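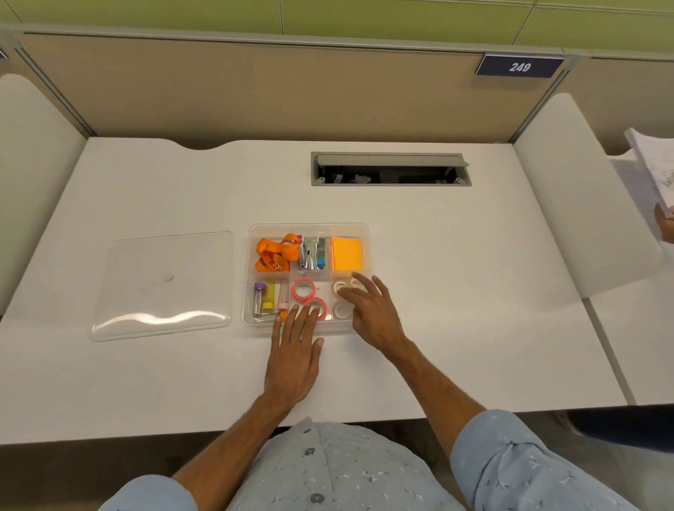
Who can apply for the Sabbath reading groups at Watwood?
Adults 18 and over who attend any congregation, or none, and who can be present for all six sessions.

CALL FOR PARTICIPANTS: REST AND WORK IN THE HEBREW BIBLE

The Watwood Center for Lay Study is recruiting 80 adult participants for a guided reading program on the weekly day of rest. Groups meet at the Watwood house and at the Morno parish hall. The program is led by Kurniawati Lumenta, with Nazareno Zuccaro responsible for the Hebrew text sessions.

Content

The program covers the following passages in this order: Genesis 2:1-3, Exodus 16, Exodus 20:8-11, Deuteronomy 5:12-15, Leviticus 25, and Isaiah 58. One passage is assigned to each session. The Exodus and Deuteronomy versions of the commandment are read side by side in session four, with attention to the different grounds each gives for the day. Readings are in English. Participants may use any full translation but not a paraphrase. A printed glossary of Hebrew terms is supplied, and no knowledge of the language is assumed.

The program does not take a position on which day should be kept or on whether the commandment binds Christians today. Group leaders are asked to hold to this. Participants may state their own views during the discussion period.

Format

Each session lasts two hours: reading aloud, 20 minutes; presentation, 30 minutes; break, 10 minutes; discussion, one hour. Groups are fixed at the start and cannot be changed after the first session. Sessions begin on the hour and late arrivals wait until the reading is finished.

Written work

Participants keep a short journal between sessions. Each entry should run to no more than 500 words and should record how one day of rest was planned and what interrupted it. Entries are handed in at the next session and returned with comments. They are not read aloud or copied without written consent. Handwritten entries are accepted if legible.

Requirements

Applicants must:
be 18 or older on the closing date
be able to attend all sessions in person
be comfortable reading aloud in a group
agree to the discussion rules, which are sent with the offer of a place

Clergy and seminary students may apply but will be placed in a separate group under Slamet Chin. Previous participants in the Wijaya psalms course are eligible.

Cost

There is no tuition charge. The study booklet and glossary are free. Travel is not reimbursed. The Morno hall has step-free access; the upper room at Watwood does not, and applicants who need step-free access should ask for Morno on the form.

How to apply

Send a completed form and a one-page letter. The letter should state your present practice on the day of rest, if any, and the passage from the list you would most like to discuss. Letters of reference are not needed. Forms are available from the Watwood front office or by mail.

Applications close 18th October. Offers are sent by mail. Applicants not placed may ask to be held on the list for the June intake.

Questions about eligibility or group placement go to Zahira Liem, program registrar, at the Watwood front office.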